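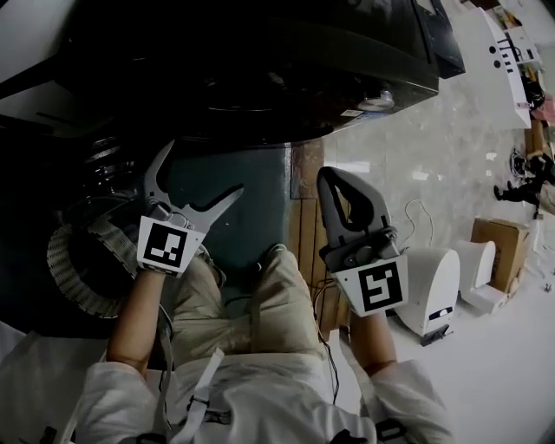 Why does the grip opening read differently on the left and right hand grippers when both are closed all the way?

Most often the two units were zeroed at different jaw positions, so the software thinks "closed" means something different on each hand. Redo the zero on both with the jaws fully shut, in the same session, and compare again before touching any hardware.

Kavport Shared Workshop, Build Help
Ticket 521
Project: Fagerlund hand grippers (pair)
Opened by: Nuria Villalobos
Picked up by: Ebbe Dahlgren
Opened: 6 Mar 2019
Status: Solved, one item still open

Original report (Nuria)

Hi all! First of all, I am having so much fun with this build. The pair is together, the markers are on, and both grippers show up in the tracking software, which made my whole week. Now for the trouble.

When I move both hands slowly, everything looks great. When I turn my right wrist inward, the right gripper drops out of tracking and then pops back somewhere it clearly isn't. On the plot it looks like my hand teleports to the next bench. The left one hardly ever does it.

Second problem, maybe related: with both jaws shut, the left reads 0 and the right reads 13. I ran the zero routine from the Cisemby build notes on each one when I finished it, but I finished them on different evenings, so who knows.

Things I already tried:

Restarted the software (twice, then a third time for luck).
Swapped the two USB ports.
Wiped the lenses with a clean cloth.
Printed a new marker for the right side on the office printer and stuck it over the old one.

None of that changed the dropouts. If anything they got worse after the new marker. Log file is in the project folder.

Reply 1 (Ebbe)

Great report, thanks, and congratulations on getting the pair up! I read the log over lunch. The dropouts are grouped, and nearly all of them start when the right marker is turned well away from the camera. That part is normal up to a point, but yours lets go much too early. The left one keeps its lock through a far steeper turn.

Two questions. Did you trim the white edge when you printed the new marker? And is it stuck flat, or does it sit on top of the old one with tape at the corners?

For the jaw reading, leave it alone until tracking is sorted. One thing at a time or we'll never know which fix did what.

Reply 2 (Nuria)

Oh no. Yes and yes. I trimmed the white edge off because it looked neater, and it's held down with tape at the corners. It has a bit of a bubble in the middle too. I'm guessing those are both bad?

Reply 3 (Ebbe)

Both bad, both easy! The software looks for the dark square against a light border. Cut the border off and it has to find that edge against whatever happens to be behind it. The bubble makes the square bulge, so the angle it works out jumps around.

Please peel off both layers, clean the plate, and print again with the border left on. Use spray glue or a full sheet sticker and no clear tape on top (tape shines under the ceiling lights and washes out the pattern). Then do this test:

1. Hold the gripper at chest height, marker toward the camera.
2. Turn the wrist inward slowly until tracking drops.
3. Write down the angle at the drop.
4. Do the same with the other hand.

Reply 4 (Nuria)

Done! Fresh marker, full border, sticker paper, pressed flat with the edge of a ruler. What a difference. The right hand went from dropping at 35 degrees to holding on until 84, and the left is so close to that I can't tell them apart on the plot. I spent far too long just waving my arms around and watching two smooth lines crawl across the screen. So satisfying.

I also tried it out under the stairs, where the light is different from the rest of the room.

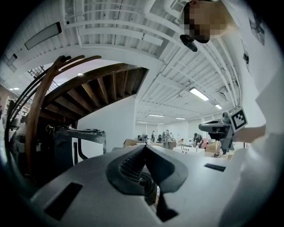 No teleporting there either, and I did the fast wrist flick that used to break it every time. The line gets a little fuzzy when the two grippers pass close to each other, and then it clears up by itself. I can live with that for now.

The jaw reading is still off, same number as before. Ready for the next step when you are.

Reply 5 (Ebbe)

Lovely numbers! Now the jaws. Plug both in and open the setup page. Squeeze the left one fully shut, hold it, press Zero, keep holding until the value stops moving. Same on the right. Then open each one all the way and press Span. The Cisemby notes leave out the Span step in the printed version, so you may have missed it through no fault of your own.

If the right one still won't read 0, look at the hinge screws. On the Prallville batch of parts the screws came slightly long, and one of them can touch the link before the fingers meet. You'd feel it as a hard stop right near the end of the squeeze.

Reply 6 (Nuria)

You called it! The zero and span got me down to 2, and I could feel a tiny click at the end of the squeeze on the right. Backed one hinge screw out half a turn and the click went away. After another zero, both hands read 0 shut and match when fully open. I put a drop of thread locker on the screw so it stays put.

Steps for anyone who finds this ticket later, in the order I'd do them now:

1. Check that both markers are flat, with the white border complete and no tape on the face.

2. Run the wrist turn test on each hand and write down where it drops.

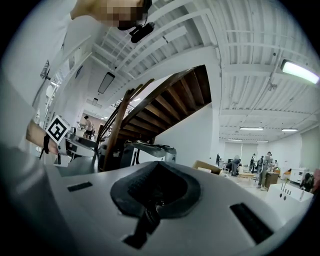 3. Zero and span both grippers in one sitting, cables plugged in, software freshly started.

4. Squeeze each one slowly and feel for a hard stop or click. If there is one, back the hinge screw out a little and go back to step 3.

5. Record a short practice run, open the plot, and look for jumps before recording anything you want to keep.

Reply 7 (Ebbe)

Perfect, I've linked this from the build page and marked it solved. I'm leaving the fuzzy line when the grippers pass each other as an open item. My first guess is one gripper partly covering the other's marker. Could you add a short recording of it to the project folder? I'd like to try a different smoothing setting in April, when I have my own pair on the bench.

Reply 8 (Nuria)

Recording uploaded, it's the newest one in the folder. The pass happens near the end. I'm already printing softer pads for the fingers, so expect another ticket from me!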